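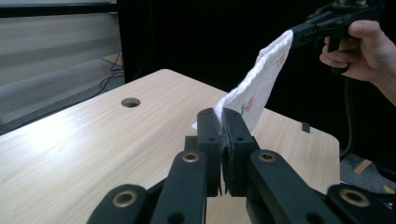 Radoslava Hrnčiar asked me, will the folding machine take the evening shift away? She asked it under my last post, and a few others liked her question, so I try to answer properly.

1/ We are a linen service at Flakorcombe. On a usual day we fold 400 pieces, mostly white cloths. Until last winter it was all by hand, and the evening shift finished at 1830 if nothing was late.

2/ Now part of our day is folding with grippers, so that the machine can learn from us. You hold a corner, you pull the cloth straight, you bring the corners together. It sounds easy. My wrists had another opinion in the first week.

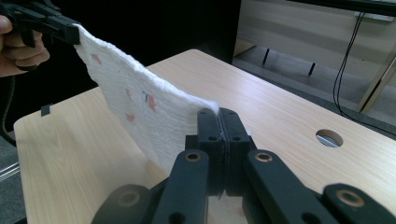 3/ Also it is slower. A fold which takes me 7 seconds by hand takes 15 with the grippers. Duván Arboleda asked the management to lower our daily target for those hours, and since December it is lower.

4/ So, the evening shift. It stays until summer, this we have in writing. After summer we have only a spoken promise, and I would like to have that one on paper too.

5/ What I miss is the talking. At the old table four of us were folding together. With grippers you must look at your corners all the time.

6/ Radoslava, if they tell your team something different, please write me.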